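Sotomayor Youth Basketball – Parents' Group
Minutes of the March meeting

Olga Rivas opened the meeting at 7 and thanked everyone for coming out in the rain. Gus Dunleavy took these notes, so please be kind about the spelling. The February minutes were read and agreed, after we put back the line about the lost gym key (it was in the desk all along).

1. Uniform care

Most of the evening went on this, and it was a good long talk. Several families have asked how the red sets ought to be washed and stored between games, as the mesh on the jerseys gets rumpled if it sits in a bag. Olga had the couch set up for sorting, with a jersey on one side of the seat and the shorts on the other, and that turned out to be a handy way of keeping a set together. 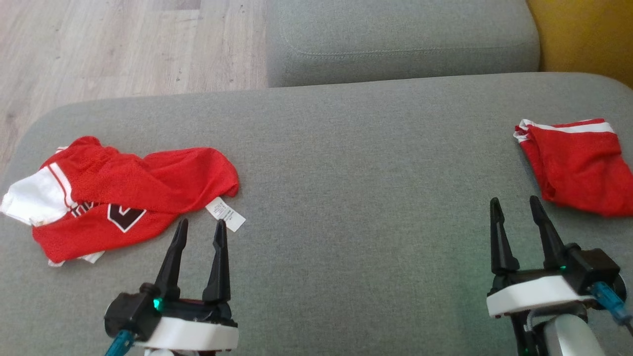 We agreed that sets should be washed cold, inside out, and hung to dry. A parent asked about softener and the feeling was to leave it out altogether. Gus said he has been using Drola powder at home and is very happy with it, although he admits he chose it for the price. Please leave the care tags in, even if they itch a little – the handwashers among us do look at them!

2. Folding

There was a friendly difference of opinion here. Olga likes the shorts laid out flat and folded once down the middle, with the waistbands all pointing the same way. Others roll them. We went back and forth for quite a while and settled on Olga's way for anything going back into the team bins, and whatever you please at home.
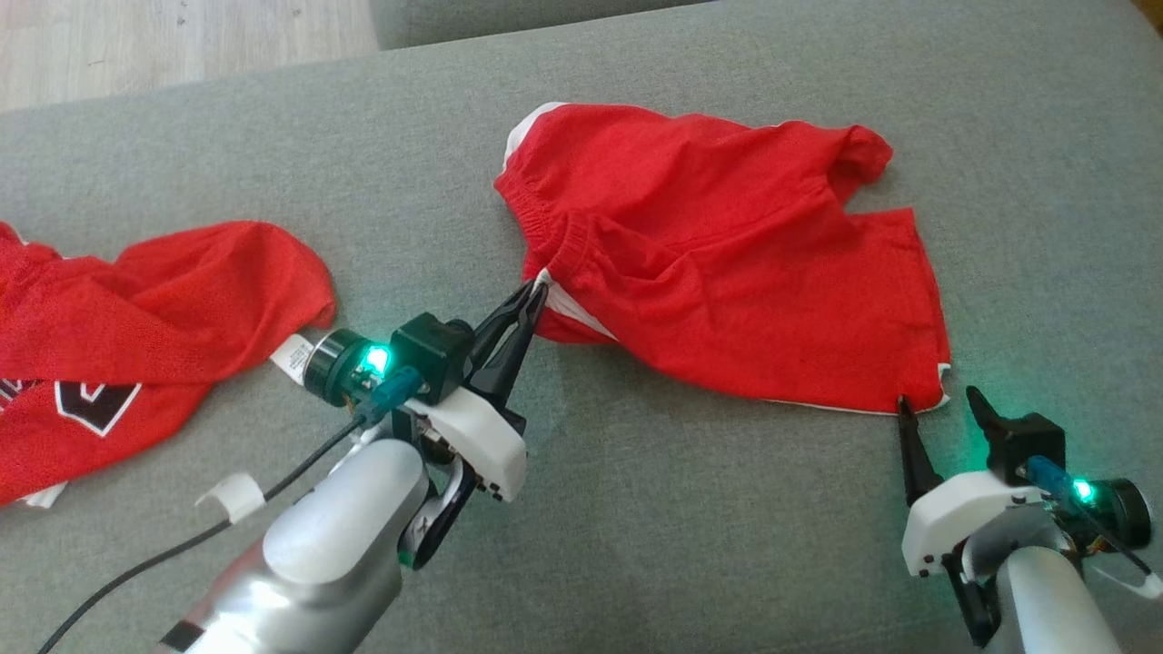 Red shorts with white trim, spread out on the couch beside the jersey.

Each jersey goes on top of its own shorts, lettering facing up, so that whoever is handing out on game day can read it without digging. Olga will write this up on one page and send it around.

3. Mending and replacements

Gus has a quote from Ustent for new sets, which comes to $522 with delivery. We have $294 in the uniform fund, so the order will wait until after the bake sale. In the meantime, anything with a loose hem or striped trim coming away should go to Olga, who has red and white thread and says she enjoys the work.

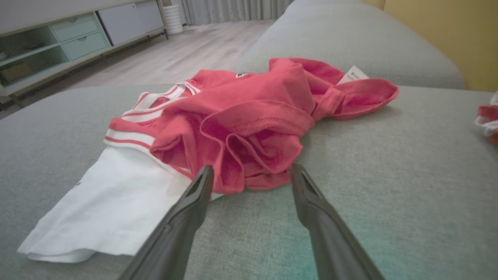
It was also agreed that pieces for mending should be kept apart from the clean sets, with a note pinned on saying what needs doing. Last season we had a jersey go back into the bin twice with the same hole under the arm, and we would all like to avoid that.

4. Other business

The Cindisetti bakery has kindly offered rolls for the bake sale. Gus will call to thank them and ask what time we can pick up. Someone to share the driving would be very welcome – please speak to him directly.

To do
Olga: washing and folding page; mending.
Gus: tell Ustent we are holding off; call the bakery.
Everyone: bring back any spare shorts from last season.

The meeting closed at 8:40, with coffee afterward.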